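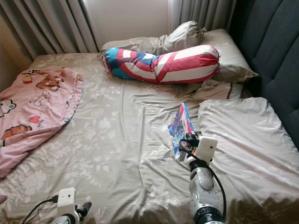
Biljana Stoyanova talks to us about sleep, night buses and thirteen winters of lates

Apr 4, 2022

Caught Biljana on her break at the Uvstead depot. Tea, half a sausage roll, phone face down. She's driven nights on the Skerkdale route for 13 years and says she still can't nap.

"People think you get used to it. You don't. You get used to being tired, that's all."

Her shift ends at 5. Home by six if the Grerirville lights are kind. Then toast, then bed, curtains pegged shut with clothes pegs.

"Pegs, yes. I bought the blackout ones and they still let light in down the sides. Pegs cost me 50p at the market."

What about the noise? Bin lorries, mostly. And next door's extension, which started in December and is still going. She tried earplugs, hated them. Now it's a fan, all year round.

"My sister says I'm mad. Fan on in the snow! But she works in a bank, so."

Days off are the hard bit. Stay on nights or flip back? She used to flip. Stopped when she put the milk in the oven and the keys in the fridge.

"Now I go halfway. Up til three, sleep til eleven. I get some of the day that way, I see my friends, and Im not a zombie on the first night back."

Coffee? One, before midnight. Never after. The 32 passengers who get on at the hospital at two in the morning, she says, keep her going better than any coffee.

"Nurses. They talk. Oh, they talk."

Would she take a day route if one came up? Long think. Finishes the sausage roll.

"Ask me in the summer."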